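Sorting and Storing Small Kitchenware on a Shared Bench
Project report, Design and Technology, Semester 1
Group: Barkent

1. Background

The Barkent group was asked to choose a household task and propose a layout that reduces the handling it requires. We chose the clearing of a small kitchen bench after a play-cooking session. The client for the brief was Rindance, an after-school program that runs a pretend kitchen on a fold-out bench. Staff reported that packing up took longer than the session allowed and that small food pieces were regularly put away inside the wrong container.

The report covers the item set, the layout tested, and the results of 40 timed pack-ups carried out by group members in January. Children were not used as test subjects.

2. Item set

Items were divided into vessels and contents. Vessels are anything with an interior or a raised rim: colander, plate, bowl. Contents are anything that has to be picked up individually, such as the toy fruit and the sauce bottle. A white surface was specified so that small pieces in red or green would stand out at a glance.

Colour was used as the first sorting cue and size as the second. The green colander is the longest vessel and was taken as the reference for the storage tub. The mauve-grey plate is wide and shallow and determines the minimum width of the shelf. The blue bowl is the smallest vessel and the only one that nests easily inside another.

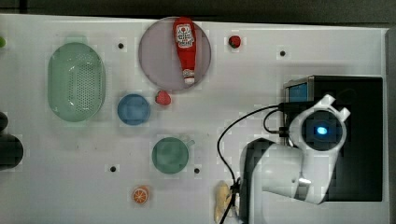
Which item should be put away first?
The largest flat item, in this case the plate, should go first, once anything resting on it has been lifted off. It forms the base of the stack and the remaining vessels can be placed on top without being moved again.

3. Method

Each trial began with the items placed on the bench in an unsorted arrangement. The person packing stood on the long side and used one hand only, to approximate a child holding something in the other. Timing started on a spoken signal and stopped when the tub lid was closed. The tub was a Cikus lidded model with an internal length of 40 cm.

Two sequences were compared.

Sequence A: contents first. All food pieces and the bottle go into the bowl or colander, then the vessels are moved to the tub with their contents inside.

Sequence B: vessels first. Vessels are cleared of anything on or in them, stacked, and placed in the tub. Contents are then collected from the bench.

Trials were split evenly between the two sequences. A dropped item was recorded as an error, as was an item left on the bench after the lid was closed.

4. Results

Sequence A was faster. The combined time for all trials in both sequences was 1021 seconds, of which Sequence B accounted for the greater part. The difference came mainly from double handling: in Sequence B the bottle had to be set down on the bench before the plate could be moved, then picked up again at the end.

Errors were recorded in 8 trials. Most involved a strawberry. The smaller food pieces roll when nudged by the rim of a vessel, and a piece lying between two vessels is easily pushed under the edge of the plate. Widening the gap between plate and bowl at set-up to about 80 mm reduced this, although the change was introduced late and was not tested in every trial.
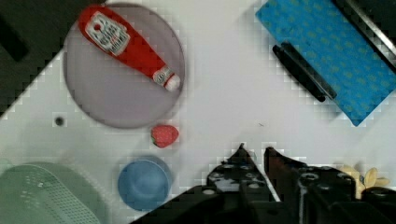 Figure 2. Sauce bottle resting on the plate, with a strawberry between the plate and the blue bowl.

5. Discussion

The bottle was the least satisfactory item. It is too long to sit in the bowl, and when laid on the plate it has to be removed before stacking. We considered a dedicated slot along one side of the tub. This was modelled in cardboard using the Kontogiannis template from the course reader and fitted without modification.

The colander performed well as a collecting vessel. Its depth holds the fruit during transfer and its drainage holes allow the toys to be rinsed in place, which staff had requested.

6. Recommendations

Adopt Sequence A for all pack-ups.
Add a side slot for the bottle.
Mark the position of the bowl and the plate on the bench with tape.
Repeat the trials with the full toy set, including cutlery, which was outside the scope of this project.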